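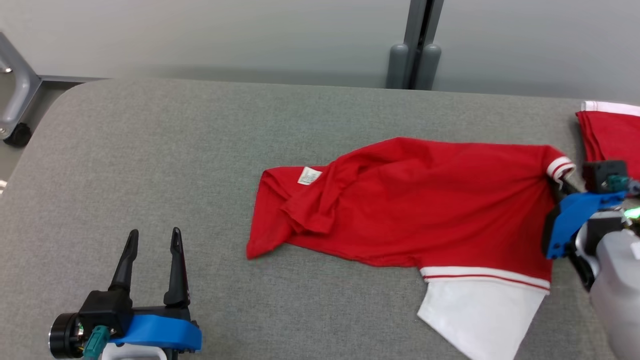 The red shirt at Gravdale, open day.

I only went to Gravdale for the free coffee, and I ended up standing by the shirt table for 90 minutes. My sister texted twice to ask where I was. Watching laundry, I wrote back — and she sent a question mark.

The woman from Wondar said they'd go through 200 shirts before November. I asked if it ever got bored. She laughed, then checked her screen, like maybe she should know. 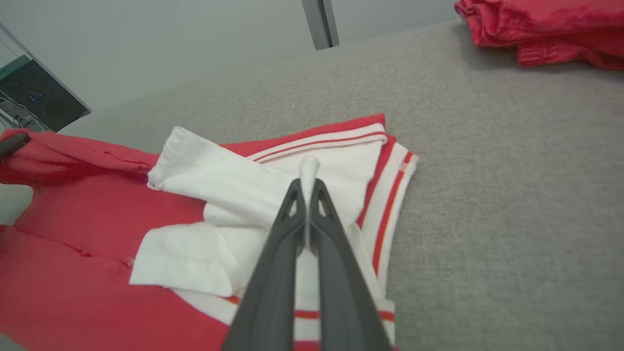
I thought of my mother's kitchen in Drerton, and the way she'd tug at a hem and sigh. I'm 67 now and I still fold like her. I got myself another coffee and stayed.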